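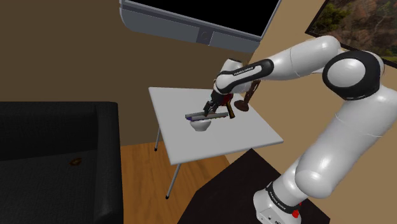

Basting a big quilt has defeated me twice now, and I would dearly love some advice before I have a third go at it. The top is finished (my first proper bed-sized one, a copy of a pattern my aunt swears is dated 1844, all little stars and an awful lot of points that don't quite meet) and it has been folded over the back of a chair since June, looking at me. I did the last one on the living room carpet, and I managed to pin it to the carpet, and then I couldn't get up. So this time I'm thinking of a white folding table out in the middle of the room like that one, where you can walk all the way round it. My worry is that the quilt is a good deal bigger than any table I could fit in, and I don't know whether the bit hanging off will drag everything crooked. Do you do it in sections? Do you clamp it? Wadding is Closik, the medium one, if that matters.
Thank you in advance, and sorry for going on!
Paraschiva Onu
Tiddale

Reply from floarea_c
Oh Paraschiva, get yourself off that floor, my love! I've used a folding table for years and my knees are very grateful. Yes, you do it in sections. Backing goes down first, wrong side up, and I hold it at the edges with big bulldog clips from the stationer's. You want it smooth and flat but not stretched. Then wadding, then the top, and pin from the middle outwards. When the part on the table is done you take off the clips, slide the whole lot along and clip the backing again before you carry on. The overhang is fine as long as it hangs evenly on both sides. Put the points of the legs on tins if the height hurts your back.

Reply from Tudor Crăciun
I'm going to disagree with Floarea, in the friendliest way. Every quilt I've slid along a table has ended up with a pleat in the back, and I only find it when I've quilted straight over it. For a full bed size I'd still go for the floor, but a hard one. Masking tape on the backing, kneeling pad from the garden shed, kettle on every half hour. You see the whole thing at once and can tell if your borders are wandering.

Reply from floarea_c
The pleat is because you're not re-clipping, Tudor. I have told you this before!

Reply from Tudor Crăciun
I do re-clip. I re-clip beautifully.

Reply from chingwen_chiu
Could you borrow a second table? We push two together on a Monday evening at the Redside group and a double fits with only a little hanging over. Do put a strip of tape over the join or your pins will find it. I'd also say use more pins than you think. I bought a box of 200 curved safety pins thinking they'd last me for ever, and I ran out before I'd got to the second border.

Reply from Liviu Coman
Has anyone mentioned thread? I tack everything by hand, big ugly stitches in a colour I'll see, and I find it shifts less than pins and there's nothing to stop and take out when you're at the machine. It took me 6 evenings for the last one, mind you, with the radio on, and I quite enjoyed it. I wouldn't use spray in a small room, I had a headache until the next day.

Reply from Paraschiva Onu
You are all so kind. I've asked my neighbour and she has a table the same height as mine, near enough, so I'm going to try Ching-wen's way with Floarea's clips. Tudor, if there's a pleat I will come back and say so, I promise. Liviu, I might tack the border, as I've only got one box of pins. One more thing, should I wash the backing first? It's a dark red Umali cotton and I'm a bit nervous about it next to all that cream.

Reply from floarea_c
Wash it! Twice, with an old white hanky in with it.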